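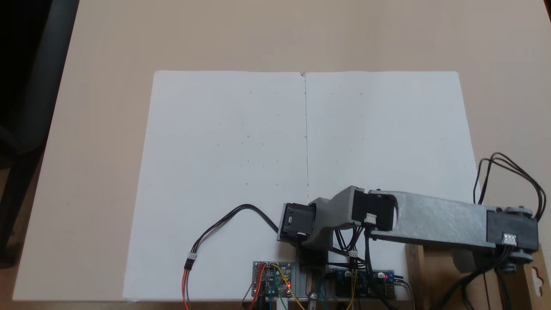

Steso Paper Dots

This is the README for the paper-dots set, which I put together in July with a lot of help from Farzad Akbari (wiring, patience) and Hatsue Furukawa (most of the good demonstrations). If you came here for the arm itself, the printable parts live in the Kobori repo and I won't repeat any of that.

What's in it

715 demonstrations of a small desktop arm being moved from one pencil dot to another over a sheet of white paper. Each one is a separate file. 80 of them are held out for testing, so please leave those alone until you have something to test!

There are two ways we did the showing, and the "mode" column tells you which one you've got:

hand – motors slack, somebody takes hold of the arm and walks it over to the dot, and we log the joint angles the whole way
remote – motors on, somebody drives it with the sliders in Zamari from the other side of the desk

I like the hand ones better. They're smoother and people take nicer routes when they're holding the thing. The remote ones have a lot of stop and go in them, especially in Masanobu Takeda's early sessions, where he moves one joint at a time like he's parking a truck. I left those in. If you want them out, filter on operator "mt" and session below 11.

The paper

The dots are drawn by hand in pencil, in loose rows, on a big sheet that had been folded once. So there's a crease down the middle, and we ended up using it as the line between "left" and "right" in the labels. The dots are tiny and pale. I could find them fine sitting at the table, but I wouldn't count on a cheap webcam picking them up. Dot positions are in dots.csv, measured in millimeters from the top of the crease, and I measured them with a ruler, so don't go expecting miracles.

How a session goes

Tape nothing down (we tried, the paper buckled). Power up, wait for the boards, send the arm to its rest pose. Pick a start dot and a goal dot off the list, press R, do the move, press R again. 15 moves to a session, then swap people, because wrists get tired.

Keep an eye on the cable that loops out over the left side of the paper. It drags a bit on the far left dots and you can see it in the joint traces as a little wobble. Baiba Lukoševičius wants to reroute it for the next round and I'm all for it.

Known problems

Session 11 has its timestamps off by one row. There's a fix in scripts/shift.py but I haven't run it on the published files yet.
A few hand demos start before the motors had gone fully slack, so the first few readings are junk.
No grasping, no pen, no contact with anything on purpose. It's pointing and that's all.

Questions go to the issues page. Misaki Morikawa looks after the loader and she's much faster at answering than I am.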